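Chapter 7
Buying a Practice Cell: The Sadum Gear Kit

I put off writing this chapter because I like this kit a little too much, and you should know that going in! I first ran the Sadum in an evening class in Grandenham, on a borrowed license, and I've paid for my own ever since. It's sold by Tititz as a simulated two-arm bench: you get the arms, the table, a set of white gear parts and 29 short tasks, all in software. Nothing to bolt down, nothing to sweep up.

Before we get to prices and licenses (the base one covers 300 hours of run time, which goes faster than you'd think), have a look at the gear task. We'll be coming back to it all chapter.

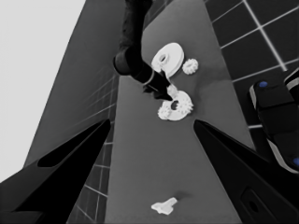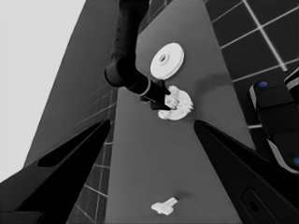
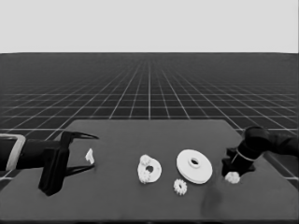

Figure 7.1. Two simulated arms at the table with the white gear parts.

My first complaint is the manual. It runs to 377 pages and the gear task doesn't show up until well past the middle, so keep a bookmark handy. My second is that the default views are gray on gray, and small parts take some getting used to. Still, I'd rather squint at a gear than hunt for one under a real bench.

Start by opening the trial version and loading the gear task. Don't change any settings yet. Section 7.1 goes through what's in the base license and what costs extra.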